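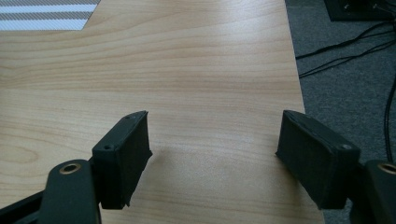

Gripper width estimation drifts over a session and I'm trying to work out whether to fix it in perception or in calibration. The setup is a hand-held gripper with a wrist camera, pose from visual-inertial tracking, width from a segmentation net that finds both fingers and converts the pixel gap to millimeters. With the fingers open over a pale wood tabletop and nothing between them, contrast is as good as it gets: two matte black blocks against tan grain. Even so the width reads 1.8 mm wider at the end of a long session than at the start, with the jaws against the same open stop. Training a policy on that label means the policy learns a slightly wrong closing command, and thin objects get dropped on replay. Tracking is Vustex 2.3, the width node is ours, and everything is logged through Grutirel. Has anyone had this and found the cause?

jawset
Posts: 90
August 2019

---

kelvin_offset wrote:

Is the offset constant within an episode, or does it grow inside one? If it only grows across episodes I would suspect the lens mount. If it grows inside an episode I would suspect timestamps.

---

jawset wrote:

Across episodes. Inside a single episode the open-stop reading repeats to 0.2 mm. I close fully and open fully at the start and end of every episode, so I have both endpoints logged each time. The closed endpoint drifts too, by a smaller amount.

---

kelvin_offset wrote:

Then it is a scale and offset change in the image, and you already have the data to remove it. Fit a line through the two endpoints per episode and map to the known mechanical travel. No new perception work needed.

---

rowmajor wrote:

I disagree with fitting that away before knowing what moved. If the camera has rotated in its mount, the camera-to-fingertip transform is wrong as well, and that error goes straight into the end effector pose. Two-point width correction will make the width plot look clean and leave the pose error in place. You'd be removing the one symptom you can measure easily.

Plot the midpoint between the fingers in pixels against episode number. If the mechanism is symmetric, the midpoint should not move. If it does, the camera moved.

---

tarn_hull wrote:

+1 to the midpoint plot.

Also look at what the net is locking on to. On that gripper there is a brass bushing on each linkage arm, and they are the brightest things on the tool. We had a model that was supposed to segment black fingers and was really anchoring on shiny hardware next to them. When exposure changed, the mask edge crept. Your table has a diffuse glare patch in the middle, so auto exposure may be reacting to how much of that patch is in view.

---

jawset wrote:

Midpoint plot done over 200 episodes. It moves 3 pixels toward the right finger, nearly all of it in the first 11 episodes, then it's flat. The width error keeps growing after that. So two effects, I think.

Exposure is on auto. I had not locked it because operators work in different rooms.

---

rowmajor wrote:

First effect is the mount settling. Re-torque, redo the hand-eye calibration after a warm-up period, and discard or re-solve those first 11. Do not apply a linear correction to them.

---

kelvin_offset wrote:

3 pixels of midpoint shift at that working distance is under a millimeter at the fingertips. I would keep the episodes. Demonstration noise from a human wrist is larger than that.

---

rowmajor wrote:

Wrist noise is zero mean, near enough. A bias is not. A policy averages out the first and reproduces the second.

---

kelvin_offset wrote:

It reproduces it in 11 episodes out of however many are in the set. How many are there?

---

jawset wrote:

4,000 in the full set, but the mount was refitted several times and I'd expect the same settling after each refit. I don't have a clean log of when that was done. That's my own fault, the field exists in Grutirel and we left it blank.

---

tarn_hull wrote:

You can recover the refits from the midpoint series. Run a change point detector over it; a refit will show up as a step followed by a short decay. We did this with the Trevaskis toolkit and it took an afternoon. Default penalty is too low for this kind of signal, so raise it until it stops firing on single episodes.

---

pxgradient wrote:

Agree on the method, not on the tool. Trevaskis resamples to a fixed rate by default and will smear a step if your episodes have uneven lengths. Use one value per episode, taken from the open-stop segment only, and index by episode number. At that point thirty lines of Python does the job.

On exposure: lock it per session, not globally. Take a reading over the bare tabletop at the start, fix shutter and gain, write both into the episode header. That handles different rooms without letting it hunt during a task.

---

tarn_hull wrote:

Fair point on resampling. It can be turned off with uniform=false but the docs bury it.

---

jawset wrote:

Ran both. The change point pass gives clear steps with a decay after each, so the refits are recoverable. For exposure I replayed raw images with gain scaled up and down in software, and the predicted width moves monotonically with gain. The inner edge of each mask retreats as the table gets brighter. The finger pads have a rough, dark texture, and the label polygons in our training set are loose along that edge, so the net never got a firm boundary there.

---

pxgradient wrote:

Relabel the inner edges on a small subset and add gain augmentation. You could also skip the mask and regress on two fixed points per finger. There are small holes along the top of the left block and a screw on the right one. Corners and holes localize better than a textured pad.

---

rowmajor wrote:

Holes on top disappear when the object or the operator's other hand covers them. Fiducials have the same problem. I'd keep the mask and fix the labels.

---

kelvin_offset wrote:

Or put an encoder on the linkage and stop estimating a one-degree-of-freedom joint from pixels. Wuline sells a small magnetic one with a USB breakout.

---

jawset wrote:

An encoder means another cable and another clock to sync, and it does nothing for the episodes already recorded. It may go on the next revision. For the existing set I'm going with relabeled inner edges, gain augmentation, and a per-segment hand-eye solve between detected refits. The two-point fit stays in as a check only: if it disagrees with the net by more than 0.5 mm, the episode gets flagged.

---

kelvin_offset wrote:

Fine by me. I still think you will flag very little. Post the flagged count when it has run.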